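Speaker notes – Zinthorpe hand and arm package, evaluation summary
Talk slot: after the morning break. Questions at the end, please.

Opening

Introduce self and Benedito Damasceno, who ran the bench work and wrote the test scripts. I did the kitchen tasks and the integration review. Damasceno takes the questions on firmware.

State the scope early. We are reviewing the package Zinthorpe sells through Surnham: one hand, one arm, the wrist camera, the controller, and the Eseck software that plans the grasps. We bought it at list price in April. Surnham saw the results before this talk and asked for one wording change, in the section on the connector, and we made it.

What we are not covering: the mobile base, the two-arm option, and the remote support contract. Meireles is evaluating the support contract separately.

What the vendor offers

The offer is a hand that bolts to a standard wrist flange and works with the planning software on the first day. Setup took us one working day for the mechanical side and most of a second for calibration. The manual allows half a day for both. Surnham has since sent a revised calibration guide, shorter and better ordered. We have not repeated the setup with it.

The planner license is annual and tied to the controller. Moving it to a spare controller requires a call to Surnham. Pause here; people usually want to write that down.

Bench results

1267 grasp attempts logged on the bench, 956 of them counted as successful. A success means the object was lifted, held for 6 seconds, and set down inside the target area. Anything set down outside the area counts as a failure, even if the grip held.

Be clear that this is a strict definition. The vendor's own definition stops at the lift. The two figures should not be compared, and if someone reads out the brochure number, say so and move on.

Most failures were on thin, flat objects. The planner brings the fingertips in too high and closes on the upper edge. Round and cylindrical objects did much better. Damasceno has the breakdown by object class and will share the log on request.

Kitchen tasks

Move to the slides from the kitchen. Leave them up while going through reach and approach.

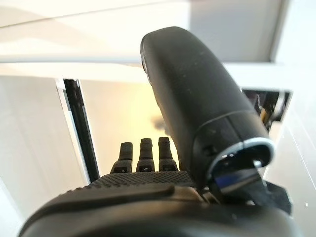
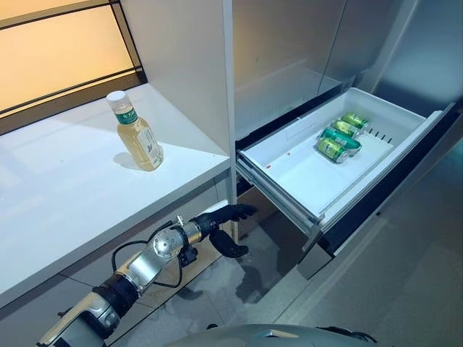
Approach planning is the weakest part of the Eseck software in this setting. The planner treats an open drawer as a fixed box and pads every wall by the same margin, so the usable volume shrinks quickly. Point to the green cans lying on their sides near the right back corner of the freezer drawer. A target in that position sits close to two walls, and with the default margin the planner tends to return no solution at all. Reducing the margin is possible in the configuration file. It is a global setting, so it also applies at the counter, where a bottle standing clear of everything needs no such change. A margin per zone is on the Eseck roadmap, no date given.

Wrist camera

Image quality was adequate for the planner. The practical limit is occlusion: the thumb can take up a large part of the view, and what lies behind it has to come from another camera or from the previous pose. The planner does keep the previous pose, but discards it if the wrist rotates past a set angle. We would like that angle exposed as a parameter.

Bright white surfaces under strong light from above need a fixed exposure. Auto exposure hunts between poses. Show the two lines of configuration on the next slide and leave them up long enough to copy.

Maintenance and wear

More than 1000 cycles on one set of fingertips before we changed them. Swapping a set needs one driver and no recalibration, which matches the manual.

The connector at the forearm is the item to watch. Ours needed reseating twice. Agreed wording with Surnham: "The connector should be inspected at each service interval." Read it as written.

Recommendation

Suitable for bench work with round or boxed objects. For storage spaces with walls on several sides, budget engineering time for the margins and test on your own layout before committing. We have kept the unit and renewed the license for one year.

Thanks to Neusa Cavalcanti for the cost sheet. Copies by the door.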